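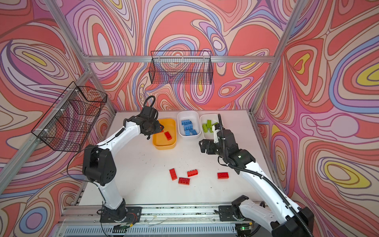 **Anca Pîrvu** · 28/04/2023

Thread on the Zetow pressure gauge, the kind that screws onto a hose bibb and logs to your phone. I left one on my own supply for six days. Notes on setup, readings, and what I changed.

---

Why log at all: a plain dial gauge gives you the pressure while you stand there looking at it. Most of the trouble in a house happens at night, when street demand drops, or in short spikes when a valve closes fast.

---

Fit. Standard garden hose thread, brass swivel, flat rubber washer. Hand tight was enough. If your bibb has a vacuum breaker, read the sheet first. Some breakers hold pressure on the outlet side and the gauge will show the last peak long after the line has dropped.

---

Mine has a breaker. I moved the gauge to the laundry cold tap, which doesn't. The first evening of data went in the trash.

---

Logging goes through the Xolalpa app. Export is plain CSV: time, pressure, temperature, battery. The time column is in UTC and there is no setting for it. I shifted it in the spreadsheet.

---

Total after cleaning: 1,782 readings. The default interval is fixed, with an extra reading whenever pressure moves quickly. Those extra rows are flagged in the last column with an S, and the manual doesn't say what S is for. I'm treating it as "spike."

---

Result one. Static pressure climbs every night and falls again when the neighborhood wakes up. A working pressure-reducing valve should flatten most of that swing. Mine was passing it straight through.

---

Result two. Short peaks lined up with the washing machine filling. The solenoid shuts, the water column stops, and the pipe knocks against the joist. I had blamed the pipe clips for years.

---

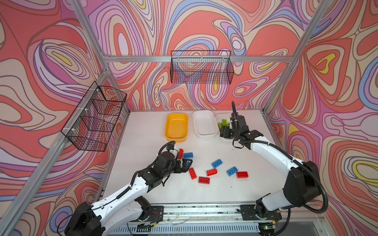 Result three. A slow rise after the water heater fires, with every tap shut. Thermal expansion. If there's a check valve or a reducing valve between you and the street, the heated water has nowhere to go unless you have an expansion tank with some air left in it.

---

Quick tank check: shut off the cold supply and the heater, open a hot tap to relieve the pressure, then put a tire gauge on the tank's air valve. Water coming out of that valve means the bladder is gone. Mine was dry but low on air. I pumped it up to match house pressure.

---

The reducing valve was the old part, a Darko with a brass bell housing. I took the cartridge out. Grit on the seat, strainer half blocked. A rebuild kit exists, and the supply house in Trandthorpe had it on the shelf. Seat, spring, diaphragm, strainer.

---

Rebuild notes: shut off at the meter, drain from the lowest tap, back the adjusting screw all the way out before you touch the bell. The spring is loaded. Wipe the body with a lint-free rag and put nothing on the diaphragm.

---

After the rebuild the night climb is nearly gone. The washer peaks are smaller but still there, so an arrester is going on the laundry line next, as close to the solenoid as I can get it.

---

Complaints about the gauge. The battery door needs a coin and a lot of patience. The backlight can't be turned off. The Bluetooth range is given as up to six yards and I got three through one interior wall.

---

For anyone asking about freezing: take it off the bibb before winter. The sensor port holds water. I'll log again in August, when everybody is running sprinklers, and post the file under this thread.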